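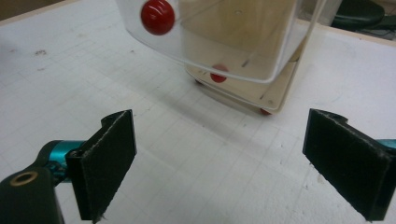

When a Gripper Drops Something

Netville Science Pages for Young Readers
Machines and Faults, part 3
Text: Lilla Vida. Checked by: Ladi Bassey. Updated 2021-12-27

A gripper is the part of a robot that holds things. The simplest kind has two fingers. A motor pushes the fingers together, and the object is squeezed between them. The flat part of each finger that touches the object is called the pad.

In August, a test arm at the Plovham workshop dropped a clear plastic box. The box did not break and no one was hurt. The arm kept moving as if it still had the box, and it went through the whole job of putting down something that was no longer there. That second part is the more serious fault.

What holds the box

Two things keep an object in a gripper. The first is squeeze, which engineers call grip force. The second is friction. Friction is what makes it hard for one surface to slide over another. Rubber on dry glass has a lot of friction. A sock on a polished floor has very little.

If friction is low, the gripper must squeeze harder. If it squeezes too hard, a thin plastic wall can bend or crack. The pads are therefore covered with something soft. The pads on this page have a dark, fuzzy covering like felt. Look along the upper rims and you can find pale gray specks of lint.

Lint is made of tiny loose fibers. A few specks make no difference. A thick layer does, because then the box is resting on fibers that can roll and slide, and the pad underneath hardly touches it.

Clear plastic has a second problem. It is smooth, and it is often curved at the corners. A finger that lands on a rounded corner touches only a small patch of it. The box can then turn in the grip, tilt, and slip out at the bottom.

What the controller knew

A robot has a controller, a computer that tells the motors what to do. The one in the Plovham arm is called Edet. Edet had no camera to check the fingers. It used a rule:

1. Close the fingers.
2. Wait 300 milliseconds. (A millisecond is one thousandth of a second.)
3. Measure the gap between the fingers.
4. If the gap is as wide as the box, record "holding."
5. Lift and move.

The rule has a hole in it. Edet measured the gap once, before lifting. The box fell after step 4, so the record still said "holding." A measurement tells you about the moment when it was made.

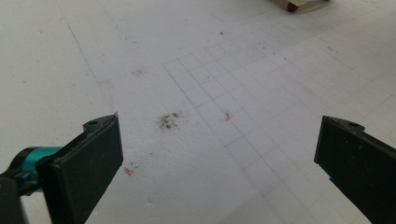

Gripper fingers with nothing between them. Part of a light wooden block is at the top.

How the fault was found

The workshop looked through its records. The arm had made 3,896 grips since the pads were fitted, and it had dropped the box three times. All the drops came late in the record, after the pads had been in use for a long while. That pointed to wear or dirt, and the engineers tested for both.

They cleaned the pads with a stiff brush and repeated the test. Then they put the lint back on and repeated it again. The box slipped only when the lint was there. Changing one thing at a time is slow, but it shows which change matters.

What was changed

The pads are now brushed after every 300 grips. The maker of the covering, Fimico, also supplied a version with shorter fibers, and this is still being tested.

Edet has a new rule as well. It measures the gap all the time while the arm is carrying something. If the fingers suddenly close further, the arm stops where it is and a yellow lamp comes on. A person must look at the arm and press a button before it will move again.

Safety near a stopped arm

A robot arm that has stopped may still have its power on. It may be waiting for a signal. Do not reach in to pick up what it dropped. Tell the adult in charge, who will switch the arm off first.

Try it yourself

You need a smooth plastic cup and a pair of wool gloves. Lift the cup with your bare finger and thumb, then lift it again wearing a glove. Squeeze as gently as you can each time. Add a little water to the cup and repeat. Write down when it begins to slip.

Words to know

Controller: the computer that runs the motors.
Friction: resistance to sliding.
Grip force: how hard the fingers squeeze.
Pad: the part of a finger that touches the object.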